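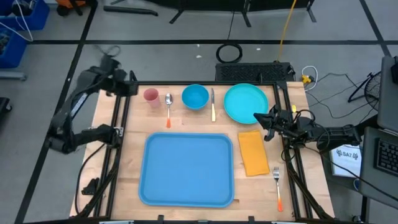
Unit 4: Laying and Clearing a Simple Place Setting
Handout for the Saturday group, Flitcombe Adult Learning

Before you come to class, read the section on order of work. We will start with clearing, which most people find easier to get right, and go on to laying after the break.

The pieces

One place in this unit means a dinner plate, a bowl, a cup, a knife, a fork, a spoon and a folded napkin. Glassware and side plates come in Unit 5. Plastic plates and cups are fine for practice. The colors do not have to match, and mixed colors make it easier to talk about which piece goes where.

Standard layout

The plate goes in the middle, about a thumb's length in from the edge of the table. If there is a soup or cereal course, the bowl sits on the plate. The fork goes to the left of the plate. The knife goes to the right with the blade facing the plate, and the spoon goes to the right of the knife. Handles line up along the bottom. The cup stands above the knife. The napkin goes to the left of the fork, fold toward the plate, or under the fork if space is tight.

Leave 2 feet of table edge per person, measured from the center of one plate to the center of the next. A table for 8 needs to be checked with a tape before anyone sits down.

Order of work, laying

Bring everything over on a tray and set the tray down where you can reach it without leaning across a place. Then lay plate, napkin, fork, knife, spoon, bowl, cup. Pick up flatware by the handle. Pick up cups by the lower half - never by the rim, even when the cup is plastic. Finish one piece at every place before you start the next.

Order of work, clearing

Scrape first, away from the table. Plates go flat on the tray, largest at the bottom, with bowls on top. Flatware lies along one side with all the handles pointing the same way. Cups go in last, at the end nearest your body. Napkins are carried separately if they are cloth. A tray with one heavy end is hard to hold level, so move things around before lifting.

Practice for next week

Lay and clear one place 4 times at home. Write down any step you had to go back for and bring the note with you.

Filed under: Course Handouts > Home and Table Skills

Related handouts
Unit 3: Carrying a Loaded Tray
Unit 5: Glasses, Side Plates and Serving Spoons
Folding Cloth Napkins
Washing and Drying by Hand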